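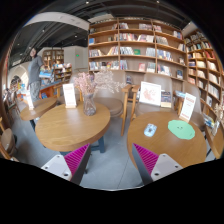 Good morning, everyone, and thank you for coming so early – I do know what ten past nine feels like in October.

I'm going to talk for a little while about small tables. When we took on the café corner at Stemico, the bookshop side had 2910 titles on the shelves and I had 13 tables to think about, and I'm afraid I lay awake over the tables. (Pause. Let them settle.)

People read differently at a round table. They put the book down, they lean back, they order another pot. So the chairs matter a good deal, and ours have arms and a proper padded seat, and I would fight anyone who tried to swap them for stools.

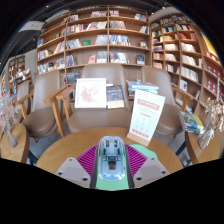 Helju Kivi wrote to me afterwards that a soft chair is all very well, but her customers at Grigaitė sat in theirs until closing and bought one coffee between two. I take the point, and I'll come back to it if there's time.

Now, dressing the table. Keep it light! A sign in a wooden stand, a book stood up so the cover does its work, a framed drawing if you have one you're fond of. A mat softens the wood nicely – choose a shape that makes people smile.
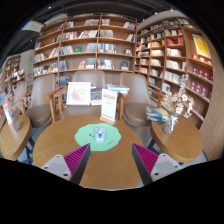 Green scalloped mat, with a framed sketch and a book at the back of the table.

(Slow down here. Ask who has brought their own floor plan, then hand over to Vija Urbonaitė for the part on lighting.)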